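Home | Topics | Methods | Learning from demonstration | Recent changes

Besik method

The Besik method is a way of training two-armed robots to sort and stack household containers. It belongs to the family of methods known as imitation learning, in which a control policy is learned from recorded examples of a task. It differs from most methods in that family by giving each arm its own short-term goal and letting the two goals change at different times. The name comes from the Besik laboratory, where the first version was written.

Background

Earlier two-arm policies usually predicted the motion of both arms as a single block. This works well when the arms do the same thing together, such as lifting a long tray by its ends. It works less well when one arm must wait for the other. In stacking tasks the waiting arm often drifted, or let go of its container too early. A group working on the Stikar project described this fault as "early release" and found that adding more examples of the same kind did little to remove it.

Containers were chosen as the test objects for practical reasons. They are light and cheap, and many can be held by the rim with a parallel gripper. Clear plastic and mesh are also hard for depth cameras, so a policy that relies on depth alone tends to fail on them.

Method

Each recorded example is split into segments, one series for the left arm and one for the right. A segment ends when the gripper opens or closes, or when the arm has been still for a set time. The policy is then trained to predict two things for each arm: the next short stretch of motion, and the camera view expected at the end of the current segment. The second prediction serves as the goal.

A small network called the gate compares the two goals. If they overlap in space, one arm is told to hold its position until the other has finished its segment. The gate is trained on the same examples and needs no extra labels.

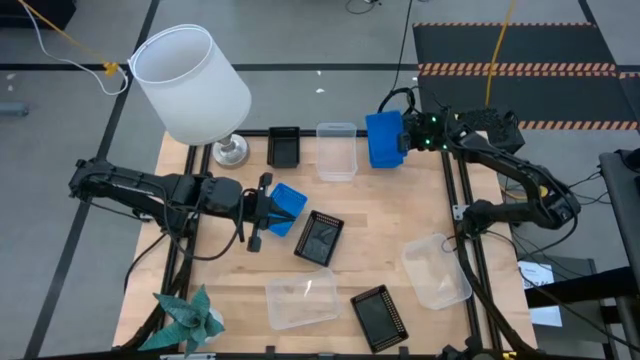 Two-arm container task. Each gripper holds a blue plastic basket, with mesh-sided trays and clear containers on the table.

The layout of the table is changed between examples. Objects that play no part in the task, such as a lamp or an artificial plant, may be left on the table so that the policy learns to work around them. No markers are placed on the containers.

Results

The main test used 34 container layouts that did not appear in the training set. After training on 117 examples, the policy completed 80 percent of its trials. A trial was counted as complete only if every container ended in its assigned stack and none had left the table. Removing the gate while keeping the rest of the method unchanged brought early release back, mostly in layouts where the stack was near the middle of the table.

A later test at Zamudio used six layouts with different lighting. Results were close to the main test for baskets and mesh trays but lower for clear boxes – the gripper often closed short of the rim.

Limitations

The method assumes that the containers are empty. It has no sense of weight, and the gate does not take into account anything hidden behind an arm. Segments based on stillness can also be cut in the wrong place if the person giving the example pauses to think. The Ellametti variant replaces the fixed time with a learned one, at the cost of a longer training run.

See also: imitation learning; bimanual manipulation; goal-conditioned policy

Contact | Copyright and reuse | Back to top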